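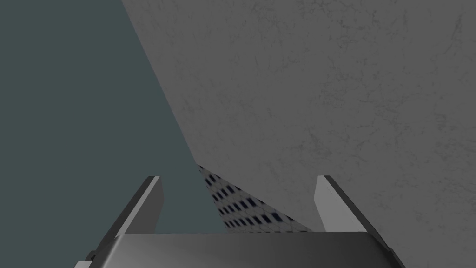

Wrist view in the Hunivora sim, gripper open, nothing in the jaws.

Hunivora cell planner, after five months on our floor
Posted Jan 25, 2024

Quick one, writing this on my break. We're a stone benchtop and tile place, 33 on the floor across 2 shifts, and since last June we've been using Hunivora to plan the pick-and-place work before it goes anywhere near the real cell. Went live properly five months back. I'm a leading hand, not an engineer, so judge accordingly.

What it does. You build the cell on screen, drop in the arm and gripper, write the moves, run them. Wrist view is the one we use most. You look down past the two fingers and can see whether you've got room. Big grey slab surface up close on the right in the shot, dark blue squares in the gap between the fingers. Textures are fine. Stone look is decent, the plain teal areas are just plain. Don't buy it for the graphics.

Good bits
Approach angles. Used to be trial and error with someone standing at the fence with a pendant, stopping and starting all arvo. Now most of that is done at a desk and the pendant time is short.
Runs on the old office PC. Slow to load but runs.
Import from Erkolum worked first go, colour me surprised.
Manual is plain English. Rare.

Not so good
Lighting is flat. No real shadows, so depth is hard to judge by eye in the wrist view. You end up flicking to the side view constantly.
Undo is hopeless. Goes back one step then forgets. Lost a whole morning's program that way, my own fault for not saving but still.
Licence is per seat and 2 seats isn't enough. People queue for it.
Support tickets go overseas and come back when we've knocked off.

The people side, which is what I actualy wanted to read before we bought it and couldn't find. No one lost their job. Hours moved though. The lifting went first and I don't miss it, my back doesn't either. But the setters who used to be the ones everyone asked, they're at a desk half the shift now and some of them hate it. One put in for a transfer to dispatch. A couple of the younger ones took to it straight away and now they're the ones getting asked, and that's been awkward in the smoko room. Pay grades haven't caught up. If you're a manager reading this, sort the grades out BEFORE the software arrives, not after.

Training was a single day. Should have been 5. We got through it because the afternoon crew stayed back, unpaid till somebody kicked up a stink.

Looked at Mekotov as well. Nicer screens, dearer, wanted us to change the gripper. Aguiar never rang back.

Would I buy again, yes, with a third seat and teh training sorted. We put 300 pieces through on a good shift and it's steady work now. Fewer sore shoulders. Quieter too, less chat across the benches, not sure I like that part.

4 out of 5. Would be higher if undo worked.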